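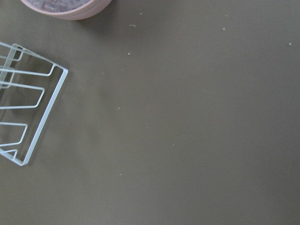

Trinen opens the Breakfast Archive, and would like your porridge opinions

Kallport, January. For immediate release

A town that has argued about breakfast for as long as it has had breakfast is to get somewhere to do it properly. The Breakfast Archive, a permanent collection of the morning habits of ordinary households, opens at Trinen, the old seed merchant's building on the Kallport quayside, at 6.30am. The hour was chosen by people who will not be working the door.

The Archive holds 984 written accounts of what people in and near Kallport eat before they are fit to be spoken to. They were gathered over two winters by post, by email and, in a number of cases, on the back of whatever was nearest the toaster. Every account is kept as it arrived, including the ones with jam on.

Contributors were asked a single question: what do you have in the morning, and how? The "and how" did most of the work. Replies run from four words ("Tea. Then more tea.") to a typed essay of 13 pages on the correct order of milk and oats, with an appendix on salt. The essay has been given its own drawer. So has the letter written in reply to it, by a neighbour, who had not been asked.

Visitors will be able to read the accounts at long tables in the ground-floor room, with the shutters open on the harbour side. Transcripts in large print are available at the desk. There are no touch screens, partly as a matter of principle and mostly as a matter of budget.

The opening display, Still Half Asleep, takes up the front gallery and is arranged by time of rising. It begins at 3.45am with the bakers and the ferry crews, passes through a crowded stretch after seven in which almost everyone is looking for a shoe, and ends shortly before noon with the students. A side room is given over to toast. The Archive takes no position on how brown it should be, having received legal-sounding letters from both camps.

Also on show is the Kubíček bequest, a run of household notebooks left to the Archive by a family who kept a boarding house on the hill above the harbour. The notebooks record each lodger's breakfast alongside brief remarks on character. "Two eggs, complains" appears often enough to have been put on a tea towel. "Kipper, pays late" did not make it past the shop.

A spokesperson for the Breakfast Archive said: "Museums are very good on banquets. If you want to know what a duke had put in front of him at a wedding, you are well served. If you want to know what the man who swept up afterwards ate standing at the sink, you have to ask him, and for a long time no museum did. We have asked. He had cold potatoes, and he was very happy with them."

The spokesperson added that the Archive's own staff breakfasts are not open to researchers.

The café at Trinen is run by Elora, the Kallport bakery, which has drawn up a menu from the collection. Dishes will change monthly. The first includes fried bread with marmalade, rice pudding served cold from the dish, and a bowl of porridge offered with salt or sugar but never, following a difficult tasting evening, both. Last night's curry is available on request and is made the night before, as it has to be.

The Archive hopes to reach 1,000 accounts by the spring and is inviting further contributions from anyone who lives, works or has woken up in the Kallport area. Those who skip breakfast are especially welcome. At present the collection holds very little from them, beyond a postcard reading "None of your business", which has been catalogued under N.

Accounts may be of any length and in any language. They can be handed in at the desk, posted through the green door, or dictated to a member of staff during opening hours, though preferably after ten. Contributors may remain anonymous. Recipes are accepted but will not be tested. Samples are not accepted, and the Archive would be grateful if people could stop sending them.

Admission to the galleries is free. Group visits and school parties should be booked in advance, and teachers are warned that the toast room gets heated.

Ends

Notes for editors

The Breakfast Archive is open from 6.30am to 2pm. It does not open in the afternoon, on the grounds that this would be lunch.

Press are invited to a preview at 8am on the morning before opening. Coffee will be provided. Please state any strong views on milk when replying.

Interviews, images of the Kubíček notebooks and a selection of transcribed accounts can be requested from the press desk at Trinen, The Quayside, Kallport.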